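# Promotional Merchandise

**Promotional merchandise** (also called promotional products, giveaways, or branded goods) is the general name for useful or decorative items printed, stitched, or engraved with the name or mark of an organization and handed out to customers, staff, or the public. Common types include pens, drinkware, tote bags, caps, notepads, key rings, and small electronic accessories. The items are usually given free of charge, which sets them apart from licensed merchandise sold in stores.

The trade sits between advertising and manufacturing. Most of the goods are made blank, stored in bulk, and decorated only after a buyer places an order.

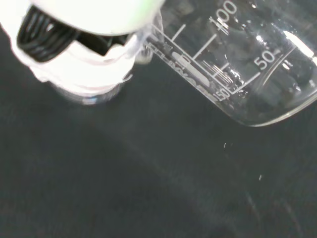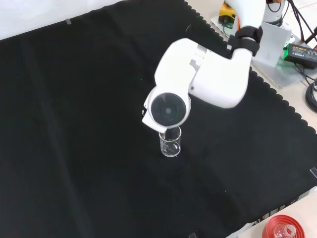 **What is the difference between a promotional product and a corporate gift?**

A promotional product is made in quantity and given to many people, often strangers, with the logo in plain view. A corporate gift is usually given to a known person, such as a client or a long-serving employee, and tends to cost more per piece and carry a smaller mark or none. The same item can serve as either one. A steel bottle handed out at a trade show is a promotional product; the same bottle boxed with a card and mailed to a client is a corporate gift.

## Terms

The trade uses a number of everyday words in a narrow sense.

- **Blank**: an item with no decoration on it.
- **Imprint**: the decoration itself, whatever method is used to apply it.
- **Imprint area**: the largest space on the item where the decoration can go.
- **Setup charge**: a one-time fee for preparing a screen, plate, or stitch file.
- **Run charge**: a fee per piece, usually for each added color or location.
- **Overrun and underrun**: pieces delivered above or below the number ordered.
- **Virtual proof**: a drawing of the item with the artwork placed on it.
- **Pre-production sample**: a real finished piece made before the full order.
- **Drop shipment**: part of an order sent to a separate address.

## Structure of the trade

### Suppliers

A supplier imports or manufactures blanks and, in most cases, decorates them. Some suppliers deal in one kind of product only, such as writing instruments or bags. Suppliers often refuse direct orders from end buyers and sell only through distributors.

Brodano is a supplier of drinkware and desk items. It holds its blanks in one warehouse and decorates in the same building, which allows short runs to be turned around without a second shipment. Its catalog lists the imprint area for each item in inches, measured from the base on bottles and from the top edge on notebooks.

### Distributors

A distributor works with the end buyer, recommends products, collects artwork, and places the order with one or more suppliers. Distributors rarely hold stock. Their income is the margin between the supplier's net price and the price quoted to the customer.

Rirnano is a distributor that serves mainly schools, clinics, and regional banks. Like many firms of its size, it keeps a sample room where buyers can handle goods before ordering.

### Contract decorators

A contract decorator applies artwork to goods owned by someone else. Embroidery and screen printing shops often work this way, taking in boxed garments from a supplier and shipping them out finished. The decorator is generally not liable for flaws in the blank itself, and most contracts set a spoilage allowance. An allowance of 2 percent is a typical term for garments. Goods spoiled within the allowance are not replaced or credited.

## Decoration methods

### Pad printing

Pad printing moves ink from an etched plate to the item with a soft silicone pad. Because the pad gives under pressure, the method suits curved and uneven surfaces such as pens, golf balls, and key rings. Each color needs its own plate. Fine lettering holds up well, though large solid areas may show pinholes.

### Screen printing

In screen printing, ink is pushed through a mesh stencil onto the surface. It is used on T-shirts, tote bags, and flat plastic goods, and on bottles when the press can turn the item under the screen. It gives a heavy layer of ink and strong color. The cost of making screens is spread over the order, so the price per piece falls quickly as the quantity rises.

### Embroidery

Embroidery is the usual choice for caps, polo shirts, and fleece. The artwork must first be converted to a stitch file, a step called digitizing. Pricing is based on stitch count, and a left-chest logo is priced differently from a full back design. Very small letters close up when stitched, and color fades or gradients can only be approximated.

### Laser engraving

A laser removes or marks the surface layer of metal, wood, glass, or coated goods. No ink is used and there is no color to match. The finished color depends on what lies beneath the coating, so a black powder-coated tumbler over steel will normally engrave silver.

### Transfers and direct digital printing

Heat transfers are printed on film or paper and pressed onto fabric. Direct digital printing places ink on the item itself with an inkjet head. Both handle photographs and many colors with little setup, and both are common for short runs. Transfers can lift at the edges after repeated washing if the press temperature or time was wrong.

### Debossing and foil stamping

Debossing presses a heated metal die into leather, imitation leather, or card to leave a sunken mark. Foil stamping adds a thin metallic or colored film in the same step. Both are found on journals, portfolios, and luggage tags.

## Ordering

An order normally passes through the stages below.

1. The buyer gives a quantity, budget, and delivery date.
2. The distributor proposes items and confirms that stock is available.
3. Artwork is submitted, preferably as a vector file.
4. A proof is issued and approved in writing.
5. The goods are decorated, dried or cured, packed, and shipped.

Production time is counted from proof approval and does not include shipping. Orders released in the afternoon are usually treated as received on the next business day. At Brodano the cutoff is noon.

Minimum quantities vary by product and method. The table shows minimums published by one distributor, Niltalura, for four kinds of goods.

| Item | Method | Minimum pieces |
|---|---|---|
| Plastic pen | Pad print | 600 |
| Cotton tote bag | Screen print | 60 |
| Structured cap | Embroidery | 35 |
| Steel tumbler | Laser engraving | 35 |

Orders below the minimum may be accepted for an added fee. Repeat orders with unchanged artwork often carry a reduced setup charge or none, provided the screens or files have been kept.

## Artwork and color

Suppliers ask for vector artwork because it can be enlarged without loss of sharpness and separated cleanly by color. Logos taken from web pages are a common cause of delay, as they usually have to be redrawn. Text should be converted to outlines so that a missing font does not change the lettering.

Brand colors are normally given as numbers from a printed color guide. An exact match is harder on dark or tinted items, where the color below shows through the ink. A white underbase can be printed first, and this counts as an added color for pricing. Thread colors are matched to the nearest shade on the maker's chart.

## Uses

Trade shows account for a large share of orders, along with employee onboarding, fund drives, open houses, and product launches. Schools order heavily before the fall term and again in May for graduation. Banks and insurance agencies have long given out calendars, ice scrapers, and jar openers.

Some programs are run through a company store, a private website where staff or branch offices order from a fixed list. Palacios, a chain of garden centers, supplies its branches in this way with aprons, seed-packet holders, and reusable bags. Stock for a company store may be decorated ahead of time and warehoused, or each piece may be produced as it is ordered. The first approach lowers the unit price and leaves the company holding any goods that go out of date when the logo changes.

## Measurement

The usual measure of value is cost per impression, found by dividing the price of the item by the estimated number of times the imprint is seen during its life. Items kept for long periods, such as bags and outerwear, tend to score well on this measure even when the purchase price is high. The figures depend on surveys in which people recall how long they kept an item and how often they used it, and results from different surveys are hard to compare.

Redemption codes and printed web addresses give a more direct count of responses, but they record only people who act on the item.

## Safety and waste

Goods meant for children are subject to stricter testing than goods for adults, including limits on lead and small parts. Whether an item is a children's product depends on its design and intended use, and a supplier may decline to sell certain items for school events for that reason. Drinkware that touches food or drink must be made from suitable materials, and the imprint is commonly kept away from the rim.

Criticism of the trade centers on low-cost items that are thrown away soon after they are received. Buyers have responded by ordering fewer and sturdier pieces, by leaving event dates off the imprint so leftovers can be used again, and by asking for bulk packing instead of individual plastic sleeves. Bulk packing can raise the rate of scratches on glossy goods, and some suppliers place paper between layers to prevent it.

## See also

- Trade show display
- Direct mail
- Sponsorship
- Point-of-sale advertising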